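Switching Converters, Unit 6
Output capacitor selection and the effect of ESR

Course notes, Power Electronics Lab. Notes by Tapio Kiiskinen, revised in September with corrections from Ruth Guzmán.

Read this before you start the capacitor part of the buck converter design. You should already have picked your inductor and worked out the peak-to-peak ripple current.

6.1 What the output capacitor does

In a buck converter the inductor current rises while the switch is on and falls while it is off. The load wants a steady current. The difference flows in and out of the output capacitor, and that current is what makes the ripple voltage.

For an ideal capacitor the ripple is

delta V = delta I / (8 x f x C)

where delta I is the peak-to-peak inductor current, f is the switching frequency and C is the capacitance. This comes from the area of one triangle of the current waveform. Work through the derivation once by hand. It has been on the midterm before.

6.2 ESR

A real capacitor has a resistance in series with it. The ripple current goes through this resistance too, and it adds a voltage of

delta V (ESR) = delta I x ESR

With aluminum electrolytics at the frequencies we use, this term is usually much larger than the ideal one. Students often double the capacitance, see hardly any change on the scope and assume they measured wrong. Look at the ESR first.

The two voltages are not in phase, so adding the peaks gives a number that is a bit too high. Use the simple sum in your design report. It is on the safe side.

6.3 Worked example

Switching frequency 100 kHz, ripple current 2 A peak to peak, capacitor 900 uF, ESR 18 milliohms.

Ideal part: 2 / (8 x 100,000 x 0.0009) = 2.8 mV
ESR part: 2 x 0.018 = 36 mV
Sum: 38.8 mV

Now cut the capacitance to 473 uF and keep the ESR the same. The ideal part goes up to 5.3 mV and the sum is 41.3 mV. We removed almost half the capacitance and the ripple went up by 2.5 mV.

6.4 ESR and the control loop

The ESR also puts a zero in the control-to-output transfer function at

f (zero) = 1 / (2 x pi x ESR x C)

For the first capacitor above this is roughly 9.8 kHz. The zero adds phase lead, and many older designs depend on it for their phase margin. If you swap the electrolytic for ceramics, the zero moves far up in frequency and a loop that was stable may start to ring — check the margin again after any change of capacitor type.

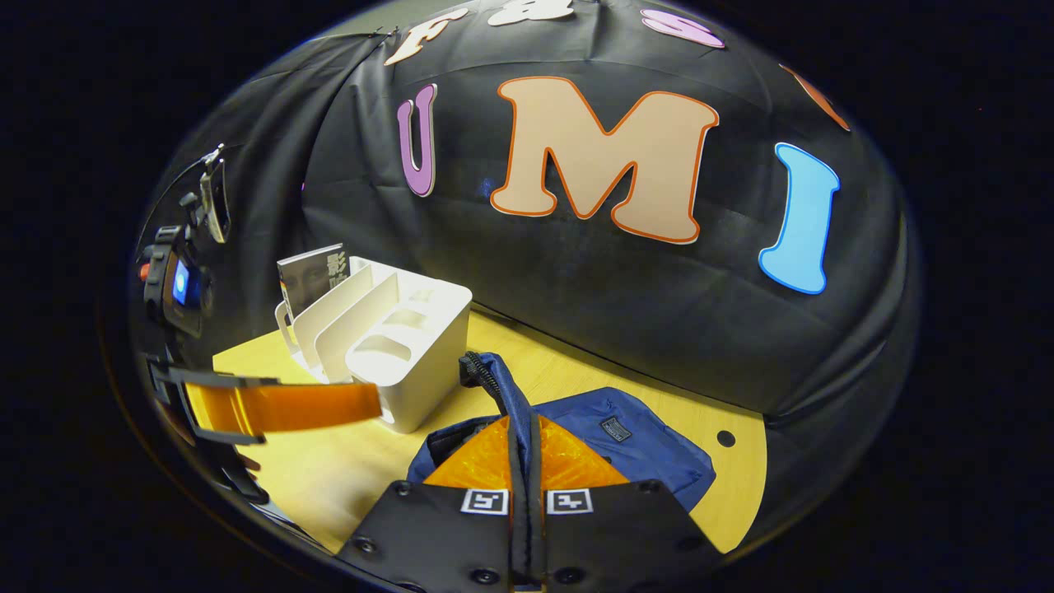
ESR also changes with temperature. In an electrolytic it can rise several times over between room temperature and a cold start, so the zero moves down and the crossover frequency may move up. Run your loop simulation at both ends of the temperature range.

6.5 Measuring ripple

Take the long ground lead off the probe and use the spring tip, right across the capacitor terminals. Set the channel to AC coupling and turn on the 20 MHz bandwidth limit. Save one capture at full load and one at light load. Note the input voltage on both.

6.6 Problems

1. Repeat the example in 6.3 with two of the 900 uF capacitors in parallel. Remember that the ESR changes too.

2. Find the ESR zero for the parallel pair. Explain the result.

3. Your ripple limit is 20 mV with the same ripple current. Find the largest ESR you can allow if the ideal part is 3 mV.

Hand in with the inductor section. Questions about the problems go to Mohit Bhatia, questions about the bench equipment to Tyyne Tuominen.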